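# How to keep a repair notebook you'll still be using in April

I've started 10 repair notebooks in my life and finished one. The other nine are very nice notebooks with a beautiful first page. What follows is how the tenth one survived.

## 1. Buy a worse notebook

If the cover is leather, you'll save it for something important, and a leaking faucet will never feel important enough. Get one with a stiff cardboard cover and a spiral, the kind that lies flat while you have a screwdriver in your other hand. Mine is a Shearer with a coffee ring on the front that I put there on purpose, to get it over with.

Tie a pencil to the spiral. Pens roll away, and they quit when you write on anything propped against a wall.

## 2. Give each thing its own page

The natural way to keep a log is by date, and it works well until you want to know when you last changed the belt on the dryer. Then you're reading your own life story backward, looking for lint.

So put the name of the thing at the top of a page and keep everything about it there. Leave the first two pages blank for an index. Number the pages yourself, up to 50 or so, in one sitting with the radio on. It's dull and takes less time than complaining about it.

Use the name you'd shout across the house. My index says "kitchen drip" and "Lewis's awful lamp," and I can find both of them faster than I could find "Plumbing, misc."

## 3. Write the symptom before you touch anything

Once you've started poking, your memory of the problem begins to match whatever you've decided the problem is. Write down what it did, in plain words, before you take off a single panel. "Hums, then stops humming, then smells like toast" is a fine entry. "Motor issue" is a guess wearing a tie.
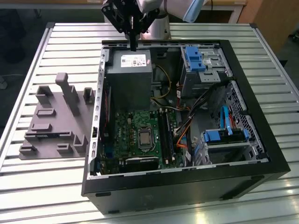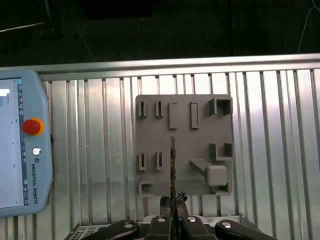 *Reading time: 4 minutes, or 15 if you go and look for a pencil*

## 4. Record the order things came off

Number the steps as you go. When it's time to put things back, start at the bottom of the list and read up. Put screws in an egg carton, one cup per step, with the step number written in the cup. If you have a screw left at the end, tape it to the page. You'll want it later, or at least you'll want to know whom to blame.

A sketch beats a paragraph for anything with more than a couple of wires. It can be a terrible sketch. Shona Skinner once fixed my washing machine from a drawing that she took, for most of the afternoon, to be of a goat.

## 5. Write down what didn't work

This is the part everyone skips, myself included until page 12. A failed fix is worth more than a successful one, as you only need the successful one again if it fails. Mark the duds with an X in the margin. My Molla desk fan has four X's and one check mark, and the check mark was "plugged it into the other outlet."

## 6. Note the part and the price

Copy the part number straight from the old part, then check it a second time with your glasses on. Add where you bought the new one and what you paid. When the total for one item creeps past the cost of replacing it, draw a line under the page and have a quiet word with yourself.

## 7. Keep it where the tools are

A notebook in the desk drawer belongs to the desk. Hang it on a nail beside the pliers. If it goes missing, check the roof of the car.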